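Last updated in November
Reading time: 2 min

Writing the House Rules for Handheld Grippers

Fongchan Kaewkla wrote the working rules that Jadside's collection crews follow when they fold laundry in apartments with handheld grippers. The first version ran to 8 pages. The current one is 2.

"People stopped reading after the part on charging," she says. "So I cut everything that didn't change what a person does with their hands."

She tested the short version at Brerkgate, the apartment block where her crews do most of their bedroom work.

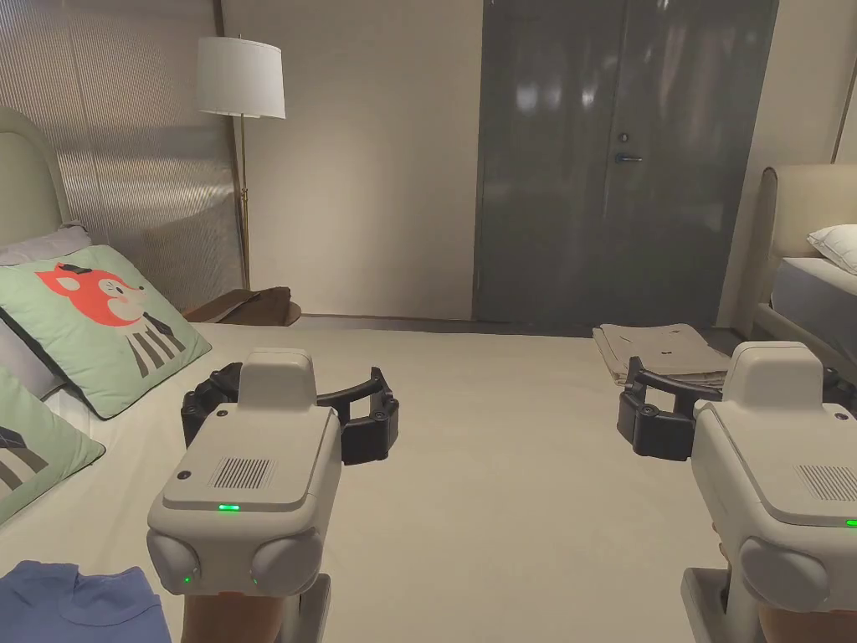
The first rule covers the check before a session begins. Both grippers are held out with the jaws open, and the operator looks at the indicator lights. Green showing on the left and on the right is what Kaewkla wants before anyone reaches for a shirt. "If you're in doubt, you stop and restart the unit," she says. "I would sooner lose a session than argue over it later."

The second rule is about the room. Pillows and lamps stay where the resident keeps them. Gilles Charpentier, who reviews the recordings at Golluswood, asked for that one. He had gone through some 200 sessions from an earlier job, Ponce, and found that crews had cleared the beds completely.

"Every bed looked like a hotel," Charpentier says. "Homes have cushions on them. Leave the cushions, work in the open part of the sheet, and put the finished pile somewhere you won't knock it."

Kaewkla's version of this says finished clothes go to a far corner of the bed, and the next garment is laid out close to the operator with clear sheet in between.
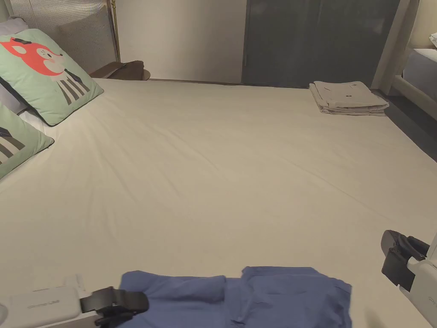 When the rules get broken

Most breaches are small. Operators rush the last few garments, or set a gripper down to smooth a sleeve by hand. The rule is to mark the attempt as failed and go on to the next one. Charpentier says crews were slow to accept this, and that pay was the reason. Jadside now pays by the hour.

The two of them still disagree on breaks. He wants a fixed one. She leaves it to the operator, "who knows when their wrists hurt."

A section on shared bedrooms is being drafted.

Comments (3)

dana_r: Does the 2-page version cover pets? We had a cat on the bed for half a session.

mpk: We kept the 200 sessions with bare beds and just labeled them. Seemed a waste to drop them.

Tollie: I'm with her on breaks. Fixed ones always land in the middle of a pile.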